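Visit report: Sanby allied health supply open day
Saturday, October 10, 2020

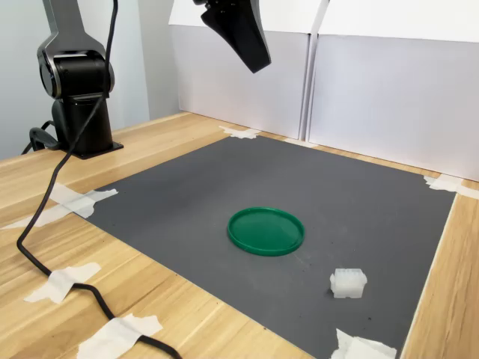

The Sanby open day was aimed at people setting up or refitting a small treatment business: remedial massage, myotherapy, one-room physio. I went with a short list. I needed prices on hydraulic tables, a look at the linen service, and a straight answer on lease terms for equipment. Numbers were capped and entry was by booked slot, with sign-in and hand sanitiser at the door.

Tables came first. Sanby carries two lines, Wirnance and Leveck. The Wirnance is the cheaper of the two and has a foot pump on one side only, so in a narrow room the therapist has to walk around to adjust height. The Leveck has a perimeter bar and can be raised from either side. Both were set up to try. I found the Leveck steadier at full height with weight on one end, although the face cradle needed two hands to release. Upholstery is replaceable on both, and the Wirnance pads can be swapped on site without sending the frame back.

The lease desk was better organised than I had expected. A table can be taken over two years with servicing included, and there is a buyout at the end. The deposit on a two-table package is $2,000, refundable less damage. Early exit is possible but the fee schedule was not on display, and I have asked for it in writing. Anyone on a short premises lease should line the two end dates up before signing.

Nadhirah Nasution gave the session on room layout, which ran for almost 9 minutes over its slot and was worth it. Her main points:

Allow clear working space at the head of the table before deciding where the desk goes.
Put the basin near the door.
Run heating on its own control – a client lying still feels the cold well before the therapist does.
Keep oils and clean linen in separate closed cupboards.

She also covered noise. Solid-core doors and a seal at the bottom made more difference in her own clinic than wall panels, at a lower cost.

Jayasinghe, the linen contractor, had the last stand I visited. Collection is weekly or twice weekly, with a minimum order per run. Oil residue is treated in a separate wash, and towels that no longer come clean are written off against an annual allowance. The quote form asks for bookings per day, so bring that figure with you. A new practice with no booking history is put on the lowest tier and reviewed in February.

Parking was tight by mid-morning and the overflow area is unsealed. There was no catering. Demonstration stock is sold off at the end of the day, mostly stools and bolsters, and I bought 7 bolster covers in charcoal vinyl.

Still to follow up: the early exit fees, lead time on the Leveck in the narrower width, and whether Jayasinghe will collect from a first-floor tenancy with stair access only.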